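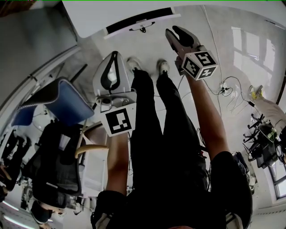

Trarkham Handheld Gripper Practice Kit

Catalogue group: Collection hardware, standards and guidance
Supplied by: Martens, Drodavden

The kit covers floor practice for operators using paired handheld grippers with fiducial marker blocks. It comprises a bound practice standard, floor marking tape, a marker inspection gauge and a set of log sheets. Grippers are not included. The standard is written for sites that already hold a general risk assessment and need procedures specific to handheld collection.

Contents
Practice standard, 60 pages, spiral bound
Marker inspection gauge, anodized aluminum
Floor marking tape, yellow, two rolls
Session log sheets, pad of 181
Wall card, laminated

Scope of the standard
Section 1: Operator clothing, footwear and waist-worn equipment
Section 2: Floor condition, cable routing and clear radius
Section 3: Marker block condition and mounting
Section 4: Bystanders in view, consent and signage
Section 5: Session length and rest
Section 6: Storage and retirement of logs

Selected requirements
2.3 A clear radius of 800 mm shall be kept on all sides of the operator's standing position. Chairs on casters inside this radius shall be moved or locked.
2.5 Power strips shall not be placed on the floor within the clear radius. Cables crossing a walking route shall be covered or taped along their full length.
3.1 Each marker face shall be checked with the gauge at the start of a shift. Faces with lifted corners, glare or scuffing across the black border shall be replaced before use.
3.4 Marker blocks shall not be exchanged between left and right grippers without recalibration.
4.2 Persons not taking part shall be told when recording begins.

Revision
The current edition is revision 7. Clause numbering differs from revision 6 in Sections 2 and 3. Holders of the earlier edition may order the insert pages separately through Martens.

Compatibility
The gauge fits cube and flat square blocks. Sites using the Bredau quick-release mount require the adapter plate, sold separately.

Ordering
Ships from Drodavden. Orders received by noon Monday are dispatched the same week. Bilingual wall cards (English and French) are available on request at no charge.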